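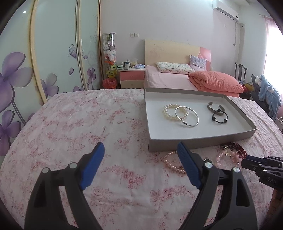 # Sorting a jewelry tangle into trays, one Saturday morning at a time

I love this job. Give me a messy pile of necklaces, a flat surface and a cup of tea on the nightstand, and I'm happy until lunch! If your beads and bangles have been living together in one bag or drawer, this is how I get them sorted, and you don't need to buy a thing.

## What you need

- A bed or table with a plain sheet or towel over it (a patterned sheet is fine too, you just have to look harder for tiny charms)
- A few shallow cardboard trays – lids from gift boxes or shirt boxes work beautifully
- Two sewing pins or toothpicks
- A soft dry cloth
- Small zip bags for earrings and broken bits
- A drinking straw or two, if you own thin chains

White trays are my favorite. Dark cords and small clasps show up so clearly against them. Keep the sides low, so you can slide a bracelet out flat without hooking it on the edge.

## Step 1: Tip it all out

Spread the sheet first and pull it smooth. Then empty the bag slowly, close to the fabric, so nothing bounces. Beads roll much farther than you'd think on a hard floor, and I still have a red one somewhere behind my dresser.

Don't start untangling yet. Push the pile flat with your palms and look at what you've got.

## Step 2: Bracelets go first

Anything stiff comes out of a pile easily, so start there. Bangles, open cuffs, then stretchy bracelets and cords. Lay them in the first tray in one layer. They can overlap a little at this point, because you'll be moving them again.

Leave a third of the tray empty. I used to fill every inch and then had to start over each time another bangle surfaced from the bottom of the heap.

Check clasps as you go. If one feels loose, put that piece in a zip bag for repairs and carry on. My friend Joyce Laizer stops to fix every single one on the spot, and she has never finished a pile in one sitting.

## Step 3: Untangle the necklaces

Now the fun part! Bead strands caught on each other look terrible and are usually simple:

1. Open every clasp in the tangle.
2. Lay the knot on the sheet and loosen it from the outside, nudging the strands apart with your fingertips.
3. Find one loose end and follow it back, lifting it over and under the others.
4. When the first strand comes free, move it well away before you touch the rest.

Never pull. Old thread snaps, and then you're on your knees with a flashlight. For fine metal chain, put a pin in the middle of the knot and wiggle it until you see daylight. Two pins work even better once the knot starts to open.

Long bead necklaces get their own tray, each one curled in a loose loop. Thin chains can be threaded through a straw and fastened, and they will not knot again.

## Step 4: Pearls and pearl-look beads

Give these a little space. Real pearls scratch easily, and coated beads can chip when a metal bangle rubs against them. I keep mine in a separate tray with the soft cloth folded underneath, and I wipe each strand before it goes in. Lay them flat, as hanging stretches the thread over time.

## Step 5: The small stuff

Charms, single earrings and loose beads come last. Run your hand across the whole sheet and gather up whatever you feel. Then lift the sheet by its corners and let any stragglers slide to the middle – there is always one more!

Put single earrings in one bag and give them until March, or whatever deadline you like. A single charm can go on a cord and become a bracelet.

## Step 6: Put the trays away

Shallow trays stack nicely on a wardrobe shelf if they're the same size. I put the pieces I wear every week in the top one and the beads underneath. Akinyi Chege, who got me started on all this, slips a sheet of tissue between layers, and I copied her after a cuff left a mark on a box.

Write what's inside on the short end of each tray in pencil. You'll change your mind about the order at least twice, so save the marker for later.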